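Caring for Cotton Knits at Home

Washing

Sort knits by weight as well as color. Heavy towels and jeans rub against light jersey in the drum and raise pills on the surface. Turn T-shirts inside out, close any zippers in the load, and fill the drum no more than two-thirds full.

Use cold water for strong colors. Measure the detergent; a stiff feel after drying usually means residue. An extra rinse removes most of it.

Spin speed matters more than most people expect. At 900 rpm a jersey load comes out damp but not hard creased. At 1,000 rpm and above, drying time drops and ironing time goes up.
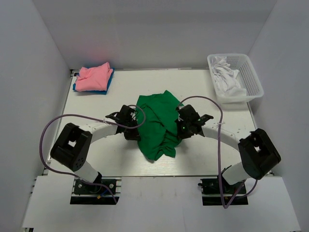
Hard water leaves minerals in the fibers and dulls dark shades over a season. A half cup of white vinegar in the rinse helps. Do not combine it with bleach, in the same cycle or in the dispenser.

Drying

Remove the load as soon as the cycle ends. Shake each piece once by the hem and once by the shoulders. Creases set while the fabric sits in a heap.

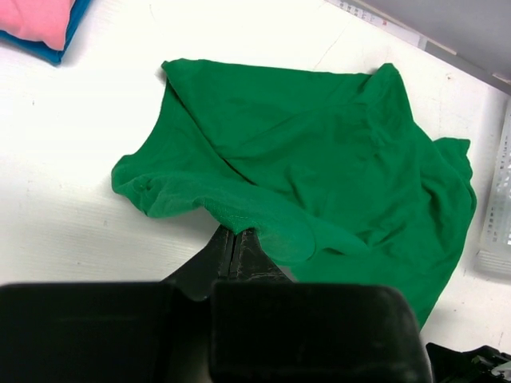
Green cotton T-shirt before smoothing.

Hang shirts from the hem, with the pegs at the side seams. Hanging from the shoulders leaves peg marks where they show. In a dryer, use low heat and stop while the seams are still slightly damp. A full load of shirts takes nearly 38 minutes in our Nokow; other machines will differ.

Folding

1. Clear a flat surface at waist height. Wipe it and let it dry.

2. Lay the shirt face down and pull the side seams straight. Smooth from the collar toward the hem with the flat of the hand.

3. Fold each side in toward the center, sleeves turned back on themselves.
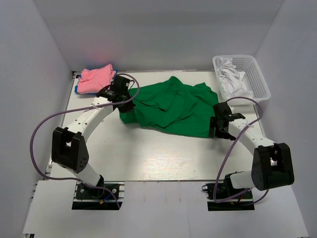

4. Bring the hem up to the collar, then fold in half again. For a shelf 18 inches deep, two stacks fit front to back.

Storage

Keep knits folded. Hangers stretch the shoulders of heavier jersey. Leave some air space above each stack, and put the clean shirts at the bottom so that all of them get equal wear.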